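About Rander Language School

Evening and weekend classes for grown-ups who always meant to learn another language.

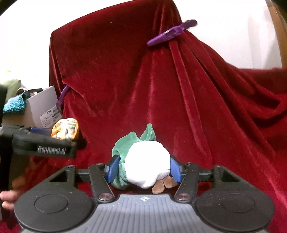

How we started

Rander began in 2000 with one rented room over a shoe repair shop and a class of adults who wanted to learn Korean. Our founder, Woo-jin Seol, had been giving private lessons at kitchen tables all over town, and his students kept asking if they could meet each other. So he found a room, bought a secondhand blackboard, and put them all together on the same evening. It was loud and a bit chaotic and everyone came back the next week!

Spanish came next, after a student's sister asked if we knew a teacher (we didn't, but we found one), and then Portuguese, Italian and Japanese. We moved to our own building on Cisneros Street when the shoe shop needed its upstairs back. We still miss the smell of leather and polish on the staircase. We don't miss the radiator.

These days we teach five languages to adults of every age. Some of our students are learning so they can talk with their in-laws. Others have a trip coming up, or heard a song in high school and have wanted to know what it meant ever since. We love all of those reasons, and we love it when people come in with no reason at all.

How our classes work

You'll be talking in the first ten minutes of your first class. We know that sounds scary, and for a few minutes it is! But everyone in the room is in the same spot, and our teachers are very good at giving you just enough words to say something real. By the end of that first evening you'll be able to introduce yourself, ask a few questions and understand the answers, as long as the other person is kind enough to slow down.

Each course runs ten weeks and meets 2 evenings a week. We keep the groups small so that you get plenty of turns to speak. There is homework, but it's short, and most of it involves listening: a weather report, a voice message, a bit of a cooking show. Teachers pick the material themselves, which means that the Italian students know an unusual amount about soccer transfers and the Portuguese students can all hum the same three songs.

We don't give grades. At the end of each course you sit down with your teacher for a chat in the language you've been learning, and together you decide whether to move up or take the level again. Plenty of people take a level again. A second run through the same material often feels like a completely different course, and there's a lot to be said for being the person in the room who already knows where the verbs go.

Our teachers

Everyone who teaches at Rander has learned at least one language as an adult. We ask for that before we ask for anything else. A teacher who has stood in a bakery and forgotten the word for bread knows what you're going through, and will remember it when you freeze up in week three.

New teachers spend a full course sitting in with someone more experienced before they take a group of their own. They also join one of our beginner classes as a student, in a language they don't speak. Woo-jin has been in beginner Portuguese more than once and is still working on his vowels.

He still teaches, by the way! You'll find him with the Korean beginners most terms, and he runs the pronunciation workshop in July, where you spend an entire morning on sounds you didn't know your mouth could make.

The reading room

At the back of the first floor is our library, with 971 books that students and teachers have given us over the years. We're proud of it. There are novels, comic books, cookbooks, a shelf of detective stories in Spanish that never seems to be full, and a big collection of picture books, which we recommend to adults without any embarrassment. A good picture book uses the words people really say at home, the ones for socks and soup and bedtime, and textbooks tend to skip those.

Any current student can borrow two books at a time. Write your name and the title in the green notebook by the door and bring them back when you're done. If you loved one, tuck a note inside the cover for the next reader. Some of the older books have quite a conversation going in there by now.

Conversation evenings

Once a month we open the building to everybody, students or not. There's a table for each language, tea and coffee, and something to eat that somebody has brought from home. You pick a table and sit down. If your Japanese runs out after four sentences, you can listen for a while, or carry your cup over to Italian and start again.

Former students come back for these evenings years after their last class, and it's a treat to hear how far they've gone. We've had people drop in straight from the airport with their suitcases, wanting to tell their old teacher about the taxi driver they'd talked to the whole way into the city.

Finding us

We're on Cisneros Street, two doors down from the Nerkow Building, with a yellow front door and a bell that you have to press firmly. The bus stops right across the street. Bikes can go in the courtyard, and there's an elevator to the upstairs classrooms.

The office is open from 3 p.m. until the last class lets out. Come by before you sign up if you'd like to look around, flip through the course books or sit in on part of a class. You can also ask for a short talk with a teacher to find your level, which is free and takes less time than drinking a cup of coffee. New courses start every season, and beginners are welcome in all of them.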